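How Walls Stay Up: Bricks, Blocks and Bonds

A wall is a heavy thing. One row of bricks as long as a car can weigh more than 300 pounds. All of that weight pushes down on the row below, and the bottom row has to carry everything above it. This page covers how the pieces in a wall are arranged and why the arrangement matters.

Words to know

Course: one row of bricks or blocks, running from side to side.
Joint: the line where two pieces meet.
Mortar: a paste of sand, cement or lime, and water. It goes into the joints and hardens.
Bond: the pattern the pieces make.
Load: the weight something has to carry.

The problem with straight stacks

Take 14 toy blocks of the same size. Build two towers of seven, side by side and touching. Push one tower near the top with your finger. It tips over, and the other tower hardly moves. The gap between the towers runs from top to bottom with nothing crossing it. Builders call this a continuous vertical joint.

In a brick wall, a joint like this is a weak line. If the ground sinks a little on one side, the wall can crack along it. The load from one stack is also not shared with the next. It goes straight down through the same few bricks.

Running bond

The most common answer is to shift every second course sideways by half a brick. Each brick then sits on two bricks below it. This pattern is called running bond, or stretcher bond. The upright joints still exist, but each one is only one course tall before it meets the middle of another brick.

The load spreads as it goes down. One brick presses on two. Those two press on three. Those three press on four. By the time the weight reaches the ground, it is shared over a wide strip. The shape it makes is a triangle with the point at the top.

The same pattern is used for tiles and panels. Tiles do not carry the wall. The wall behind carries them, and they are held on with glue or thin mortar. The stagger is mostly for looks. It also makes small differences in tile size harder to see.
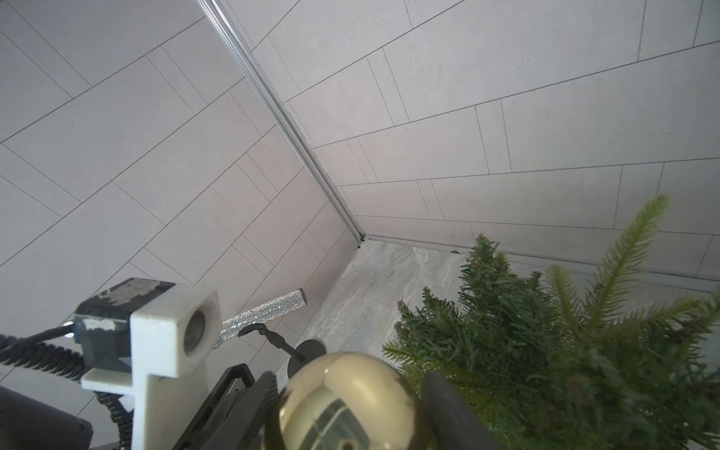
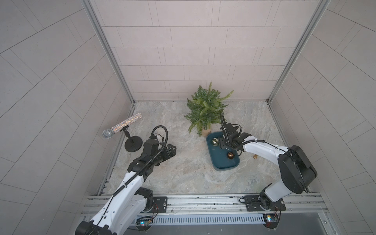

Staggered rows, with a strip of silver-colored aluminum where two walls meet.

Corners

A corner is where two walls meet, and it needs special care. In a brick wall, the courses take turns. In the first course, the end brick of the left wall runs through to the outside. In the second course, the end brick of the right wall does. The two walls are laced together like fingers. A corner built this way is said to be bonded.

Thin tiles cannot be laced. Their edges meet at the corner, and the raw edges chip easily. A trim strip can cover the meeting line.

Other bonds

English bond uses one course of bricks laid lengthwise, then one course laid with the short ends facing out. It is very strong. The old grain store at Vellgate has walls of English bond, and its lowest courses are three bricks thick.

Flemish bond puts long sides and short ends in the same course, one after the other. The school in Skundville is built this way.

Stack bond has no stagger at all. Every joint lines up. It is weak by itself, so steel rods or wires are usually added.

Very old walls

Some walls have no mortar. These are dry stone walls. The stones are chosen by shape, and the builder follows the rule "one over two, two over one." This is running bond with uneven pieces. The field wall on Saso Hill is 63 yards long and was built without mortar. Water drains through the gaps, so it does not collect behind the wall and push on it.

Try it

You need 10 sugar cubes for each wall, and a tray.

1. Build the first wall two cubes wide and five high, with all the joints lined up.
2. Build the second wall with the same number of cubes, but shift every second course by half a cube. The ends will be uneven.
3. Tap the side of the tray gently. Count the taps until each wall falls.
4. Write down the numbers and repeat the test three times.

Keep the taps the same strength. If they change, the numbers cannot be compared.

Next page: Arches and Keystones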